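Home | Opinion | Markets | Founders | Subscribe

10 April 2026
By the Adeleke Business Desk

Small firms should stop chasing the big round

Last October, 63 companies pitched at the Humberg founders' day. Most of them asked for more money than they could spend in two years. I think that is a mistake, and investors share the blame for it.

A large early round sets a price the company then has to live up to. Sisau, which sells booking software to repair shops, took a small loan instead and grew to 883 paying customers. It still has 40 employees and owes very little. Its owners can say no to a bad deal. 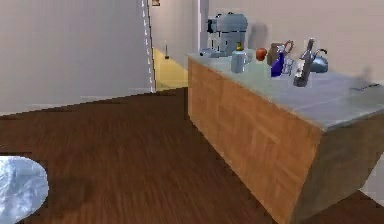
Rendering of a kitchen island with an espresso machine and cup.

Gondo went the other way. It raised early, hired fast and opened a second office before it had 434 customers. When sales slowed, the board wanted cuts, and the product team went first.

Some businesses do need a lot of cash up front. Anyone building a factory can't start with a bank loan and a laptop. But most of the firms I see sell software or services, and they could charge from the first month. Local banks should make that easier by lending against signed contracts.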